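Filed under: Talks & Slides / Home Automation

CAN IT DO THE CHORES YET? Speaker notes, Monday night session, 20 min plus questions

Start on time. Don't do the long intro.

Opening: hands up who owns a robot vacuum. Hands up who still owns a broom. Leave it there, let them laugh, move on.

Short answer to the title: some of them, slowly, with someone watching. Longer answer is the rest of the talk. Say that early so the people who came for a yes or no can relax.

What we mean by a chore. Not the whole job. "Tidy the kids' room" is thirty jobs wearing a coat. Break it up: find thing, decide if thing is rubbish, get to thing, pick up thing, know where thing goes, put it down without knocking over the other things. People only count the picking up. Picking up is the bit we've got furthest with.

Shop floor first, becuase it's easier. Kitik line, the bin-to-tray job. Same parts, same bins, same light all day. Arm doesn't have to wonder what anything is. Runs a shift and the staff mostly ignore it, best compliment you can get. Ask who's here from manufacturing, they'll nod. Don't get stuck on cycle times.

Then the house. Everything the factory took away comes back. Rug corners. Cat. Glassware on the floor. Jitano kitchen trial: wiping the bench fine, loading the dishwasher fine if the cups were lined up, hopeless when somebody left a tea towel in the sink. Tell the tea towel story, keep it to a minute.

Why we do so much in simulation. Cheap, nothing breaks, can reset the room in a second. Run the same pickup 599 times overnight and have the logs at breakfast. Our Plokerent rooms are built for this, each one with its own clutter. NEXT SLIDE 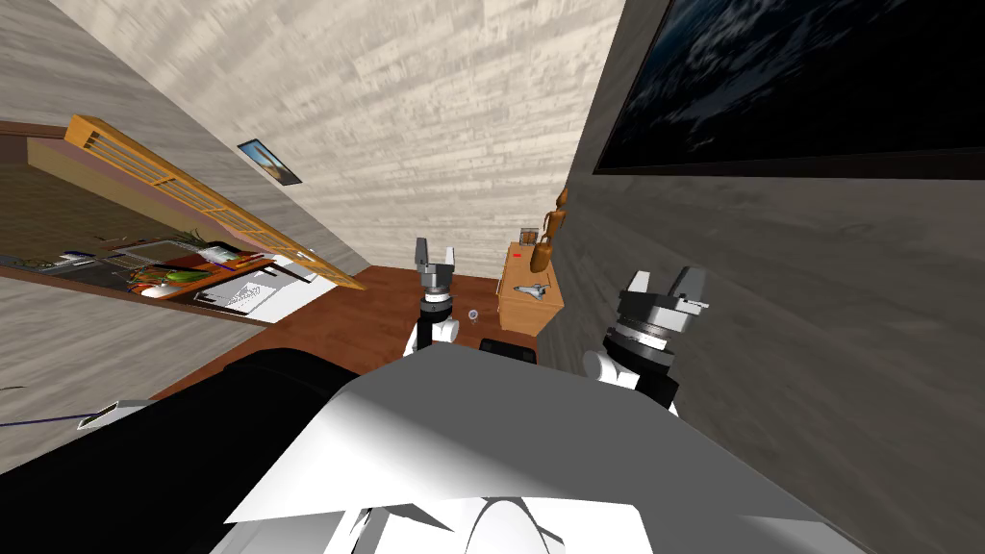
Slide 7. Simulated room, robot's own view. Clear cup on the floor between the two grippers.

Let them look for a few seconds. Then ask: what would you tidy first? Somebody always says the desk. Fair enough, it's a mess, paper and pens and odds and ends everywhere. Now ask what's rubbish on it. Silence. You'd have to know the person. Is the sheet of paper a bill or a scribble? Machine has no idea and neither do we.

Then the cup. Little glass, see-through, bit of blue at the rim. Clear things are horrible for depth cameras on real hardware, they see the floor straight through it. In sim you can cheat and just tell the robot where the cup is. MUST say this out loud, last time someone in the questions thought we were hiding it.

Toy plane over on the cabinet: does that live there? To my eye yes. Put-away tasks fall over on exactly this. A robot that puts everything away will put away your ornaments too.

Sim to real, quick. Weerakoon set, 207 household pickups, same policy in sim and on the bench. Rigid stuff carries over OK. Soft stuff doesn't. Clear stuff doesn't. Anything with liquid in it, we don't let it try yet. Don't read out the table, it's in the handout.

What I'd pay for today: vacuuming, mowing, moving totes from A to B. Would trial: wiping benches, clearing a table of plastic plates. Wouldn't let near my place: ironing, glassware, anything on stairs.

Cost slide. Skip if behind. Point is only that a cleaner for two hours a fortnight is still better value and also knows where the colander goes.

Likely questions:
- Jobs. Answer properly, don't wave it off. Shop floor yes, some tasks have already gone. House cleaning no, not for ages.
- "When?" Refuse to give a year.
- Privacy. Cameras in bedrooms, fair worry. Say what we keep and for how long.

Finish on the cup clip if the projecter behaves, otherwise straight to questions. Thank the venue. Water bottle!!

Comments (3)

mowerman: Was there on the night. Would have liked more on the tote robots, we've got two at work and they park in front of the tearoom door.

kelpie_k: What about folding washing? That's the only one my household cares about.

tassiebench: Agree re clear glass. We put a strip of masking tape on every beaker in our lab and the pick rate went right up. Looks awful.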